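大理石のカウンターについた白い輪じみが取れません

読了時間：6分
印刷する | メールで送る

投稿者：みなと台所
2020年12月12日

中古で買ったマンションのキッチンカウンターが天然の大理石です。色は濃い茶色にグレーが混じった感じで、前の持ち主が入れたものだそうです。築年数から考えると、使われ始めて9年になります。

先月、レモンを切ってそのまま夕食の支度を続けてしまい、翌朝見たら白っぽい輪が残っていました。まな板からはみ出した汁の上にコップを置いたのだと思います。正面から見るとほとんど分からないのに、窓側から斜めに見ると、輪のところだけつやがありません。指で触ると、まわりより少しざらつく気がします。

試したことを書いておきます。

・ぬらした布巾で拭く（変化なし）
・食器用の中性洗剤で洗う（変化なし）
・メラミンスポンジで軽くこする（輪のまわりまで少し曇ったような気がして、すぐやめました）

水垢だと思って、次はクエン酸を使うつもりでした。ところが家族に「大理石に酸はだめなのでは」と止められ、そこで手が止まっています。

別の場所には、油の染みのような濃い色の丸もあります。こちらは前からあったもので、触っても平らです。揚げ物の鍋をいつも置いていたあたりだと思います。

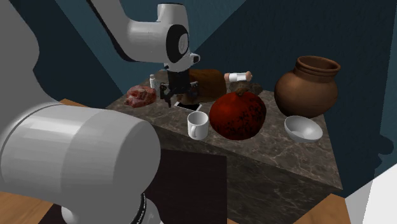

茶とグレーの大理石のカウンター。食品や台所用品が並ぶ

伺いたいのは、白い輪を自分で直せるかどうかと、直せない場合に業者へ頼むといくらくらいかかるのかという点です。コーティングをすれば今後は防げるのかも、あわせて教えてください。Vomtonという石材用のスプレーが近所の店にあったのですが、使った方はいますか。

投稿者：石屋の元見習い

白いほうと濃いほうは別のものなので、分けて書きます。

白い輪は汚れでも水垢でもなく、石の表面が酸で溶けて荒れた跡です。大理石の主な成分は炭酸カルシウムで、レモン、酢、ワイン、トマト、炭酸飲料などに触れると反応します。溶けたところは光をきれいに返さなくなるため、つやが消えて白く見えます。クエン酸は絶対に使わないでください。今の輪より広い範囲が荒れます。ご家族が止めてくれてよかったです。浴室用の酸性洗剤も同じです。

溶けた面は洗っても戻りません。戻す方法は磨くことだけです。浅いものなら、大理石用の艶出し粉（酸化スズなどが入ったもの）を使って手作業で目立たなくできることがあります。

手順は次のとおりです。

まず、まわりの物を全部どかします。中性洗剤を薄めたもので拭き、水拭きして、よく乾かします。砂粒がひとつ残っていても、磨いている間に線傷になります。

次に、湿らせたフェルトか柔らかい綿布に粉を少量つけ、円を描くように数分磨きます。乾いてきたら水を数滴足してください。拭き取って乾かし、斜めから光を当てて確認します。足りなければ繰り返します。

最初は必ず、コンロの脇や家電の裏など目立たない場所で試してください。もともとのつやが鏡面なのか半つやなのかで仕上がりが変わります。半つやのカウンターを艶出し粉で磨くと、そこだけ光って、かえって目立ちます。質問の文面だけではどちらなのか判断できません。

爪を横にすべらせて段差に引っかかるようなら、粉では無理です。耐水ペーパーやダイヤモンドパッドで周囲ごと削って番手を上げていく作業になります。慣れない人がやると面が波打つので、業者に任せてください。

濃い丸のほうは油が石に染み込んだものだと思います。こちらは湿布で抜きます。重曹に水を加えてマヨネーズくらいの固さに練り、染みより一回り大きく、厚めに塗ります。ラップをかぶせて縁をテープで留め、一日置きます。そのあとラップを外し、完全に乾くまで待ってから、木かプラスチックのへらで取ります。乾くときに油を吸い上げるので、急いで剥がすと効果がありません。古い油は一度では抜けず、何度かやることになるでしょう。それでも薄く残ることはあります。

費用は地域と面積で違いますが、私がいた店では部分補修より出張費のほうが高くつくことがよくありました。天板全体の研磨との差額も聞いてから決めてください。見積もりのときに石の種類も見てもらえます。濃い茶色の石は、御影石が大理石として売られていたという例もあります。ただ、レモンで荒れたのなら大理石か石灰岩の仲間だと思います。

投稿者：Teresa Brzozowska

日本に住んで長いですが、文章が変だったらすみません。うちの台所も大理石で、同じ白い輪を赤ワインで作りました。

私はTrolardの643という艶出し粉を使いました。通販で4000円でした。小さい缶ですが、輪を消すくらいならほとんど減りません。磨いたのは夜で、その日はよくなったか分からなくて、朝の光で見たら輪の線が消えていました。完全に元どおりではなく、場所を知っている私には分かります。お客さんに気づかれたことはありません。

Hailuのクリームも前に試しました。つやは出ますが、ワックスで隠しているだけのようで、洗剤で何度か拭くと輪がまた出てきました。食べ物を直接置く場所なので、私はもう使いません。

Vomtonのスプレーは使っています。水と油は染み込みにくくなりますが、酸の跡は防げません。箱にもそう書いてありました。塗ったあとでレモンの輪をもう一つ作ったので、本当です。油の染みが心配なら塗る意味はあります。塗るのは染みを抜いて石がよく乾いてからにしてください。先に塗ると油が出てこなくなります。

今はレモンを切るとき、縁のある樹脂のトレーをまな板の下に敷いています。瓶もしょうゆも同じトレーに載せておくと、底についた汁がカウンターに行きません。トレーは300円の店で買いました。

投稿者：kuma_daidokoro

歯磨き粉で磨いたら取れました。うちは人工大理石ですけど。

質問者からのお礼

投稿者：みなと台所

皆さんありがとうございます。クエン酸は棚に戻しました。

コンロの脇を懐中電灯で斜めから照らしてみたところ、蛍光灯の形がくっきり映るので、鏡面のほうだと思います。輪のところは爪が引っかかりません。艶出し粉を注文して、目立たない場所から試します。

油の染みは、重曹の湿布を一回やってみました。まだ乾かしている途中です。カウンターの物を全部食卓に移したので、食事をする場所がなくなりました。

コメント

はるみ
重曹の湿布、真ん中だけ薄くなって縁が輪になって残りました。染みより広めに塗るのは大事です。私はぎりぎりに塗って失敗しました。

N.K.
歯磨き粉の回答がありますが、天然の大理石にはおすすめしません。研磨剤の粒が製品ごとに違うので、細かい傷が入ることがあります。人工大理石は樹脂なので別の話です。

通りすがり
業者に頼んだことがあります。Clillalettiという輸入キッチンの天板で、シンクの横だけ部分研磨してもらいました。作業は午前中で終わりましたが、削った粉が水に混じって床に垂れるので、養生はしっかりしてもらったほうがいいです。

石屋の元見習い
鏡面で爪が引っかからないなら、粉で試す価値はあります。磨きすぎると周囲と映り方が変わるので、少しずつ様子を見てください。湿布は表面が乾いて見えても中が湿っていることがあるので、もう一日待ったほうが確実です。

みなと台所
もう一日待ちます。ありがとうございます。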